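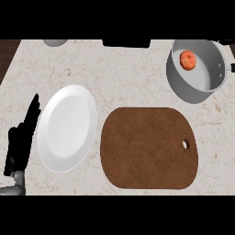 Troubleshooting log: my morning routine keeps crashing
Status: open, but much improved
Opened in: Habits and Change board, Kesden community
Last edited: Aug 31, 2023

The problem
I moved to Deslow in June for a new job and decided it was the perfect moment to change my mornings as well. The plan was to get up at six, write in my journal, stretch, read a little and walk before work. I loved it! For seven days I felt like a new person, and then it fell over. I got it going again and it fell over again, always in the second week, and always with me back in bed scrolling on my phone until the last possible minute.

I'm writing this up the way we log faults at work, partly for fun and partly to stop myself from calling it a character flaw. A fault has a cause, you can go looking for it, and I find that so much kinder than "try harder."

What I had when it was failing
Alarm: phone, next to the pillow
Journal: three full pages, by hand
Stretching: a 15 minute video
Reading: one chapter of whatever was on the nightstand
Walk: the Seidel loop, down to the water and back
Bedtime: whenever

(Yes, I can see it now too.)

Attempt 1: more willpower
Wrote myself a stern note and stuck it on the bathroom mirror. It worked for two mornings. After that I stopped seeing the note, the same way you stop hearing a fridge.
Result: no change. Note removed. The mirror is nicer without it.

Attempt 2: earlier bedtime
Lights out at ten. This one helped right away — I was waking up before the alarm some days and feeling almost cheerful about it. But I still skipped the journal, and once I'd skipped that I felt the morning was spoiled and dropped everything else.
Result: partial fix. Keeping it.

Attempt 3: tracking app
Installed Wuka, which a few of you on this board swear by. I set a goal of 2,000 steps before work and 800 words in the journal. The steps were great fun and I'm still doing them. The words turned into a chore by the third day, and I caught myself copying out a grocery list to hit the number. It was a very thorough grocery list, but still.
Result: steps kept, word count deleted.

Attempt 4: phone in the hall
I bought a plain alarm clock and left the phone charging by the front door. Wow. I had read this advice so many times and rolled my eyes at it every time, and I take it all back. The first two mornings I reached for the phone anyway and patted an empty nightstand. By the fourth I was sitting up and looking out the window, and there was a whole sunrise going on out there.
Result: big improvement. Keeping it forever.

Attempt 5: changing the order
A reply on my first thread asked which part I looked forward to most. Easy, the walk! So why was it last? I had put it there as a reward, which meant that on a bad morning I never reached it. I moved it to the front: shoes on, out the door, Seidel loop, home again. Now the journal comes after, when I have something to say, and it's as long as it wants to be. Sometimes that's one line about a heron.
Result: best run so far. I went right through the second week without noticing.

Probable cause
Two things, I think. Everything hung on the journal, so when the journal failed the rest went with it. And I'd borrowed the whole routine from somebody else's book without asking what I wanted it for. When I finally wrote down my reasons, they were fresh air, some quiet, and not starting the day annoyed. Three pages of handwriting did not appear anywhere on that list.

Known issues
Rain. I've walked in drizzle and enjoyed it, but a real downpour still sends me back under the covers. I tried stretching in the living room as a backup and it was okay, a bit flat.
Weekends. I sleep later and the first workday after is creaky. Not sure I want to fix this one, I really like sleeping later.
Reading has quietly moved to the evening. Leaving it there.

Help wanted
If you have a wet weather version of a morning walk that you truly look forward to, please post it below — I'll try anything once and log the result. Winter mornings too, if you live somewhere dark. I'd like to have a plan in place before the clocks change.

I'm leaving the ticket open until I've made it through a full month.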